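3.2 Work surfaces and clearing procedure

All packing and sorting trials at the Praltport site were carried out on tables of the same pattern, set at a fixed height. The tops were white and matt. Glossy tops had been tried in August and were withdrawn, as reflections from the ceiling lights made the edges of clear packaging hard to judge by eye (Yalçınkaya and Politis, internal note).

Before each trial the table was brought to a cleared state. We define this as a state in which the central working area holds no objects. Storage boxes could remain at the far side of the table, provided that they stood outside the working area. Figure 2 gives the cleared state at one station.

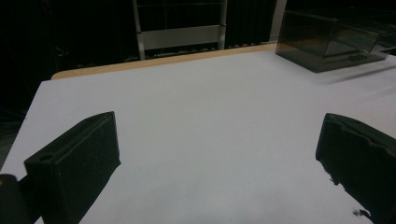 Figure 2. Cleared state: white working area, wooden edge at the far side and dark tinted plastic box beyond the working area.

Clearing was timed from the moment the last packed item left the table. Of 325 trials recorded, 300 were kept for analysis. The remainder were dropped because an item had been left in the working area when the next trial began. Dropped trials were not repeated.

Two points of procedure affect the results in Section 4. First, participants were free to choose the order in which items were removed, and most began with the items nearest to them. Secondly, wiping was not counted as part of clearing. Işık separately noted the time spent on wiping for 200 of the trials; these values are given in the appendix and are not used in the main comparison.

The position of the storage boxes was not controlled. A box standing close to the working area shortens the reach but also reduces the space in which items can be set down. This effect was not separated from that of item size, and the clearing times should be read with that limit in mind.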